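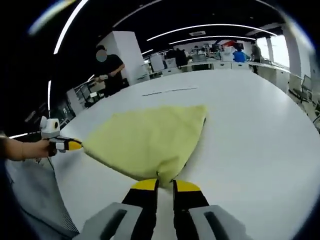 Chapter 11
Woven Fabrics and How They Behave

A woven fabric is made from two sets of yarns that cross at right angles. The lengthwise yarns are called the warp. The crosswise yarns are called the weft, or filling. The warp is held under tension on the loom while the weft is passed over and under it.

Most of what a fabric does in use depends on the direction in which it is pulled. Along the warp, plain-woven cloth stretches very little. Along the weft it usually gives slightly more. At 45 degrees to both -- the true bias -- the yarns shift against each other and the cloth can lengthen a good deal, becoming narrower as it does. A napkin pulled by two opposite corners shows this clearly, and folds form along the line of pull.

Skirt makers use the bias on purpose. Sailmakers try to avoid it. When the Ocampo mill at Getesthorpe began weaving table linen, its first order was for 669 cloths, and many came back from the laundry out of square. Amado Panganiban, then the finishing foreman, traced the fault to the drying frames, where the wet cloth had been clipped at the corners and left under load. The mill changed to clips along the full edge in March of the following year.

This chapter covers three topics. Section 11.1 deals with the basic weaves: plain, twill and satin. Section 11.2 explains yarn count and cover, and how tightly packed yarns limit movement on the bias. Section 11.3 looks at finishing, including heat setting and preshrinking.

Terms to know: warp, weft, selvage, grain, bias, float, cover, skew.

Before you begin, review the discussion of fiber crimp in Chapter 3. You will also need a square of plain-woven cotton, a ruler and a soft pencil for the first exercise.

11.1 The Basic Weaves

Plain weave is the simplest. Each weft yarn passes over one warp yarn and under the next, and the following row reverses the order.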